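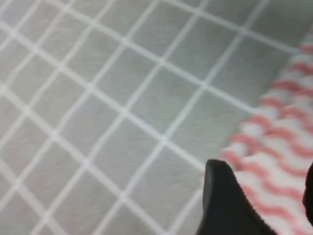
Unit 7: Fire Loss in Small Manufacturing Plants

Handout for Wed 19 August. Read before class and bring it with you. The site plan exercise at the end is due at the start of the next session.

Scope

This unit covers what happens to a small plant during and after a major fire: how the fire grows, what the fire service needs on arrival, how the loss is counted, and what the business has to do in the first days. Sprinkler design is in the next unit. Forest and grassland fires are outside the course.

Fire load

Fire load is the total heat that would be released if everything burnable in a space burned. It is usually given per unit of floor area. In a plant, most of it comes from stock and packaging, and the building itself often adds less than people expect. A steel shed with a concrete floor can still have a very high fire load if it is stacked to the eaves with foam, paper, or plastic film.

Points to know:

Liquids with a low flash point give off enough vapor to ignite at normal room temperature. They need separate storage, even when the daily quantity is small.

Foamed plastics burn fast and produce thick smoke. Smoke will usually stop people from leaving before heat does.

Stacking height matters as much as quantity. Flames climb a tall stack faster than they cross a floor.

Empty pallets count as fuel. They are often left out of the survey.

Compartments

A compartment is a part of the building enclosed by walls, floors, and doors that resist fire for a stated time. The aim is to keep a fire in the part where it started. In surveys of older plants the usual faults are doors wedged open, holes cut for cables or pipes and never sealed, and conveyor openings with no shutter.

Case: the Pokton packaging plant

Pokton ran a single-story plant on the Clanstead industrial estate. The fire began in July, at night, in the raw materials store. The wall between the store and the production hall was rated for 2 hours, but the sliding door in it had been taken off its track during a repair and left leaning against the wall. The fire passed into the hall through that opening.

The night guard called the fire service as soon as the alarm sounded. Crews reached the gate quickly, but the nearest working hydrant was 361 meters away and hose had to be laid along the access road. A second route through the neighboring yard, used by Mustau for trailer parking, was blocked by a locked gate. The store was lost completely and the hall was lost in large part. The office block, on the far side of a sound wall with its door shut, had smoke damage only.

For discussion: which of these problems could a monthly walk-through have found? Which needed an agreement with someone outside the company?

Counting the loss

Keep the following apart in your notes. Students often mix the first and the last.

Direct property loss. Buildings, machines, stock, and work in progress. Stock is normally valued at cost and not at selling price, unless the policy says otherwise.

Cleanup costs. Debris removal, treatment of firefighting water, making the structure safe. Runoff from a chemical store can be expensive to deal with.

Business interruption. Gross profit lost while output is down, plus extra costs taken on to keep customers supplied. The indemnity period sets the limit. Pokton had chosen a short period, and its main foaming line took nearly 2 years to replace.

Uninsured loss. Deductibles, underinsurance, lost contracts, staff who leave and do not come back.

The average clause

If property is insured for less than its full value, many policies cut the payment in the same proportion. A plant insured for half its value gets half of a partial loss, before the deductible. Check whether the sum insured was updated after new machines arrived.

First days after the fire

Do not enter until the fire service releases the site. Notify the insurer the same day. Keep damaged items until the adjuster has seen them. Photograph serial plates. Tell employees in writing what is happening with pay. Contact customers before they read about it in the news.

Exercise

Use the Montoya site plan from the course folder. Mark the compartments, the hydrants, and both access routes. Shade the areas with the highest fire load. Then write one page on where you would expect a fire in the solvent store to spread if the east door were left open – state your assumptions about wind and stacking height.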